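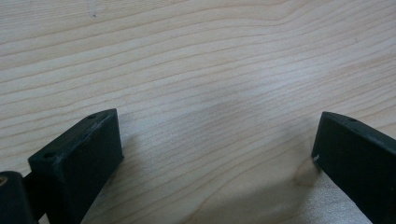
Pale wood top, long fine grain, soft sheen. Follow the lines when you sand and oil.

Oiling a pale wood table top

Quick one, written between coats. Same method I used on the Stuston table and the Skusholm desk. Wednesday evening job, mostly waiting.

You need
Sanding block
120 and 180 paper
Clear hardwax oil (matt, or it yellows more)
2 lint free cloths, old T-shirt is fine
White pad
Vacuum with the brush end

First check what you've got. Solid or veneer? Look at the end of the board. If the grain on top carries on down over the edge, probably solid. If there's a thin skin on top of something else, veneer, so skip the 120 altogether and go very gently with the 180. Go through it once and you can't put it back.

Clear the top. Wash with warm water and a drop of washing up liquid, wrung out cloth, wipe along the grain. Leave it till properly dry. I gave mine 90 minutes with the window open.

Sand. Always with the lines, never across. Where the grain bends into a curve just keep going straight along the length of the board, don't try to chase it round. Light pressure, whole length strokes, overlap by half. Pale wood hides scratches until the oil goes on and then there they all are. Get down low and look towards the window before you decide your done.

Vacuum, then wipe with a barely damp cloth. Dry again.

Oil. Stir the tin, don't shake. Small puddle, spread thin with the cloth, work along the grain. Thinner than you think. Do a third of the top at a time. Wait 19 minutes, then buff off everything still sitting on the surface with the second cloth. Sticky patches mean too much left on. Rub them with the white pad and a tiny bit more oil, buff again.

Second coat next day, same again. Nothing on it overnight. No hot mugs for a week.

Cloths: lay flat outside to dry, not scrunched in the bin, they can catch fire on thier own.

Small tin did the desk and the table with more than 35 ml left over. Chairs next, probably in May.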